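Gastnetzwerk am Heimrouter einrichten: So bekommen Besuch und Haushaltsgeräte ihr eigenes WLAN

Stand: Mai 2025

Wer kennt das nicht: Kaum sind die Jacken aufgehängt, kommt die Frage nach dem WLAN-Passwort, und schon sucht man den Zettel, auf dem diese endlose Zeichenkette steht (bei uns klebte er jahrelang hinten am Router, und zwar kopfüber). Viel schöner geht das mit einem Gastnetzwerk. Ich habe mich lange davor gedrückt, weil ich dachte, das sei etwas für Leute mit Serverschrank im Keller, aber in Wahrheit ist man mit einer Tasse Kaffee daneben ganz gemütlich fertig, bevor der Kaffee kalt wird!

Ich zeige die Schritte an meinem Elska-Router. Bei anderen Geräten heißen die Menüs ein wenig anders, die Reihenfolge bleibt aber meist dieselbe.

Was Sie brauchen

Einen Rechner oder ein Tablet im Heimnetz, das Gerätepasswort des Routers (es steht meistens auf dem Typenschild und ist nicht dasselbe wie der WLAN-Schlüssel) und ein bisschen Ruhe. Bitte schauen Sie vorher nach, ob die Routersoftware aktuell ist. Bei meinem Gerät gibt es den Gastzugang erst ab Version 6.

Schritt 1: Anmelden
Geben Sie die Adresse des Routers in den Browser ein und melden Sie sich an. Falls der Browser über die Verbindung meckert, prüfen Sie noch einmal die Adresse auf dem Typenschild.

Schritt 2: Gastzugang einschalten
Unter „WLAN“ finden Sie den Punkt „Gastnetz“. Haken setzen und einen Namen vergeben. Mein Heimnetz heißt Karam, das Gastnetz heißt Wokville, und seitdem verwechselt die beiden bei uns niemand mehr. Den eigenen Nachnamen oder die Hausnummer würde ich im Namen weglassen.

Schritt 3: Verschlüsselung und Passwort
Wählen Sie WPA3, oder den gemischten Modus WPA2/WPA3, wenn noch ältere Geräte im Haus sind. Ein offenes Gastnetz ohne Passwort ist keine gute Idee, auch wenn es bequem klingt. Ich nehme gern einen kleinen Unsinnssatz mit einer Zahl darin, den kann man nämlich auch über den Tisch rufen.

Schritt 4: Trennung prüfen
Die Option „Zugriff auf das Heimnetz erlauben“ bleibt aus. Verbinden Sie danach das Handy mit dem Gastnetz und versuchen Sie, den Netzwerkdrucker zu erreichen. Klappt das nicht, ist alles richtig!

Schritt 5: Bandbreite begrenzen
Wer mag, gibt dem Gastnetz eine Obergrenze. Ich habe 31 Mbit/s eingetragen, von 94, die bei uns ankommen, und beschwert hat sich bisher keiner.
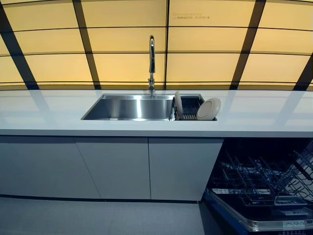
Küche mit weißer Arbeitsfläche

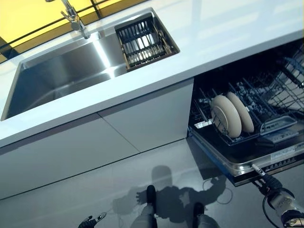
Kann ich meine smarten Haushaltsgeräte auch ins Gastnetz legen?

In den meisten Fällen klappt das gut, solange die Geräte nur ins Internet müssen und nicht direkt mit dem Handy im Heimnetz sprechen. Streikt die App bei der Einrichtung, verbinden Sie das Handy vorübergehend ebenfalls mit dem Gastnetz und schauen Sie nach, ob dort die Kommunikation der Geräte untereinander erlaubt ist.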